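件名: Re: [chores-ml] 機械はもう家事ができるのか

Kenneth さん、みなさん

返事が遅くなりました。

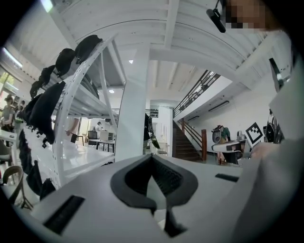

で、家事の話です。私の答えは「やれることはやる、ただし頼んだ順番では決してやらない」です。

2026年4月6日 Kenneth Morrison wrote:
> Prultik のデモ動画を見ました。タオルを4枚たたんで、
> 棚に置くところまで一度も止まりません。
> Geeta は「もう店の品出しくらいは任せられる」と言っています。
> 現場の方から見て、どうなんでしょう。正直なところを聞きたいです。

タオルは優等生です。四角いし、口答えしない。問題は黒い布のバッグと帽子で、あれを棚のレールに掛け直す仕事を一度でも機械にやらせてみれば、Geeta さんも考えが変わると思います。黒い布の上に黒い布、そこから黒いひもが垂れている。どこまでが一つの品物なのか、人間の私でも朝一番には怪しいものです。

うちでは去年の10月から記録をつけていて、「掛ける」作業の試行が3741回、そのうち人の手を借りずに終わったのが1811回でした。半分に届いていません。新人アルバイトなら面談ものですが、機械は面談をしても反省しないので、こちらが反省しています。

失敗の内訳も少し。いちばん多いのは、ひもを隣の品ごとつかむもの。次が、つかんだつもりで何もつかんでおらず、空気をていねいに棚に掛けて帰ってくるもの。後者は209回ありました。所作だけは美しく、Augustina は「茶道」と呼んでいます。

階段については聞かないでください。二階に物を運ぶ仕事は、今のところ全部 Periklis の担当です。彼は充電がいらず、昼にパンを食べれば動きます。

> Wastero のほうは家庭向けに出すと聞きましたが。

出すのは自由です。ただ、家庭の椅子は毎日違う場所にありますし、その背には誰かの上着が掛かっています。展示用に片づけた部屋での成績を、うちの台所に当てはめる気にはなれません。

机を拭く、箱を右から左へ移す、このあたりなら今でも頼めます。帽子を型崩れさせずに戻すのは、まだ人の仕事です。記録の表が見たい方は個別にメールをください。列名が途中で変わっているのは私のせいです。

Archie Imrie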